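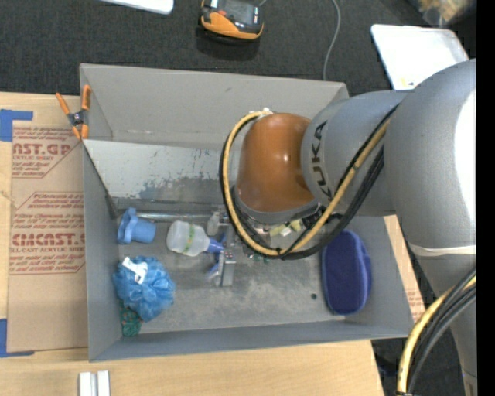

Gisela Carrasco has run the Karpenko community choir for 20 years, and she still can't read music very well. She says so before I have taken my coat off.

"I learn it by ear, same as half of them," she says. "Nélida reads it. I listen."

Nélida Iturra is the pianist. She joined in the choir's second year, after answering a card in the window of the Tusamberg bakery. The card asked for someone with a car. She had a car.

The choir began with 7 singers in Gisela's living room. There are 80 names on the list now, though Gisela says a normal rehearsal brings in far fewer, and in winter the tenors can disappear for weeks. There is no audition. New people stand next to someone who knows the part and pick it up.

I ask whether that causes trouble. "Sometimes," Nélida says. "One man sang the alto line for a whole season. It sounded fine, so we let him."

The money is less relaxed. Renting the hall on Fleser Street costs 700 a season, and the price has gone up twice. Members pay what they can into a cookie tin at the door. Gisela counts it at home and doesn't keep track of who gave what.

In July they will sing outdoors for the first time, in the park at Tritach. Nélida is worried about the wind and has bought clothespins for the sheet music. Gisela is more concerned with the program, which has changed four times since March. A long Spanish carol is out, because it was a carol. Two river songs are in.

Does she think about handing the choir over to someone younger?

"I asked one of the sopranos last year. She said to ask her again when her kids are in school." Gisela pours more coffee. "The little one starts in September, so I'll ask her again."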